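Gostier Patchwork Fleece Blanket, Queen

Rating: 4 out of 5

I bought the Gostier in January to replace a Coltico throw that had gone thin in the middle. It has been on our bed every night since, and most days it also gets used as the place where clean laundry is folded.

The print is busy. Orange, red and cream blocks, roses, dots, and the word "love" in dark letters. The colors are warmer than they looked on the store page. If you want something quiet, Gostier sells a plain gray one for the same money. Ours sits fine with the red heart pillow, so I left it at that.
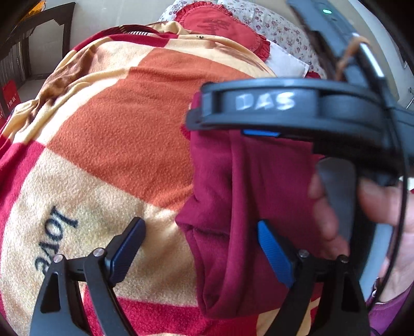 Maroon garment over the Gostier, heart pillow at the back.

Warmth is good. We keep the bedroom cool and I dropped one quilt after the first week. It is a large blanket and covers most of the bed, but it doesn't stay flat. Fleece grips the sheet under it and wrinkles up toward one edge, and I pull it straight every morning.

For folding clothes that same grip is useful. Sweaters and thick tops stay where you lay them. On our old satin cover everything slid toward the floor. The busy print does make small things hard to find, and I have lost socks on it more than once.

Washing: cold, low spin, no softener. It takes up a whole load in our machine. The surface looks fuzzy and has started to pill, mostly on the lighter squares. A fabric shaver takes off the worst of it. The label says 400 gsm and it feels about right for that.

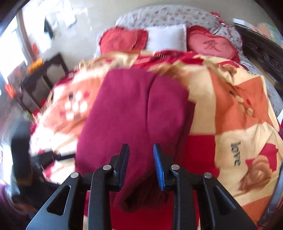
Eltine wrote that hers pilled the same way by the second month, and that it slowed down once she stopped drying it on high and hung it over a door overnight.

I've gone to line drying too. One star off for the pilling. I would still buy it again at the sale price, maybe in the gray.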